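Search questions, tags, users

Ribbed fin fingers or flat plates for picking up bottles?

Asked by Tiziana Vitale, September 18, 2023

I'm comparing two finger sets for a hand-held gripper with a wide-angle camera on it. Set one is the Undell fingers, soft and ribbed, printed in a flexible filament. Set two is the Grudus flat pads, which are stiffer and have a thin rubber face. Same handle, same camera, same table for both.

With the Undell set the fins bend around a plastic bottle nicely, but when I twist my wrist the bottle turns a little inside the grip. The Grudus pads don't let it turn, but they dent the bottle if I squeeze at all hard. I have done 200 picks with each set and I still can't choose.

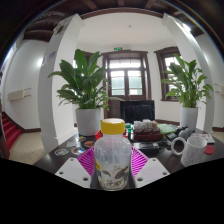 Magenta ribbed piece at the base of the bottle, white plates on both sides.

Is the turning a finger problem, or am I gripping in the wrong place? I also want to know if the bottle hides too much of the table from the camera when it is held upright like this.

3 answers

Noemi Parisi
Try gripping higher or lower before you change fingers. Fin fingers need length to wrap. If the bottle only meets the last bit near the tips, you get a narrow contact patch and it will rotate. I moved my contact point 5 mm toward the palm and most of the turning stopped. A strip of thin silicone tape on the inside face also helps, but it peels and you have to replace it every few days.

On the camera question, tilt the mount down 4 degrees and compare. You lose a bit of the far background, and you probably don't need it. Check that the fingertips stay in view when fully open.

werkel_user1148
I use the Piras ones. Never had a problem.

benchdrawer
Agree with the first answer about contact point. I would also test with the same amount of liquid each time. A part-full bottle pulls differently when you twist, and if the level changes between sets your numbers won't compare. Don't go stiffer on the fins until you have tried that. I did and ended up reprinting the soft ones in October.

Related questions
Werkel controller drops connection when the gripper closes
How often do you recalibrate a wide-angle camera?
Flexible filament fingers splitting along the ribs
Undell and Grudus mounting holes, same spacing?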